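Sep 21, 2019. Bodunstead studio, workshop bench.

Saturday, so the presenters are all out opening garden centers and I get the desk to myself. Fader 2 on the breakfast console has been crackling since June. The log says "fixed" in three different inks. Pulled the strip, cleaned the track, put it back. Crackle gone with the talkback off, back again with the talkback on. So the fader was innocent and I owe it an apology.

Traced it to the Foko headphone amp. Its ground was sharing a screw with the Zulley mic arm, and whoever did that had also painted over the screw. Scraped it, gave each its own tag, ran the pre-recorded Xmas promo through it 10 times. Clean, apart from the promo.

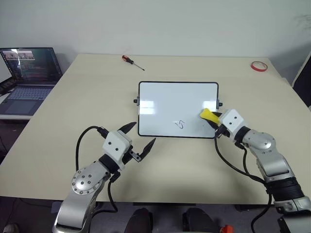 Next job was the delay unit, the one that saves us when a guest on the phone-in forgets what time it is. Supposed to hold 20 seconds. Mine measured 39, which explains why the travel news host kept laughing at her own jokes before the callers did. Someone had left it in test mode. Reset, checked against the wall clock, then against my phone, on the grounds that the wall clock is also on my list.

Left to do: new foam for the Pimentel cans (the old stuff comes off on people's ears, and the drive-time host has been on camera lately). Label the spare mic cable that only works if you hold it. Or bin it. Ask about budget for a second cough button, the current one sticks down and we lost most of an interview with a soap actor that way. No complaints received.

Console back on air path, levels noted on the inside of the rack door.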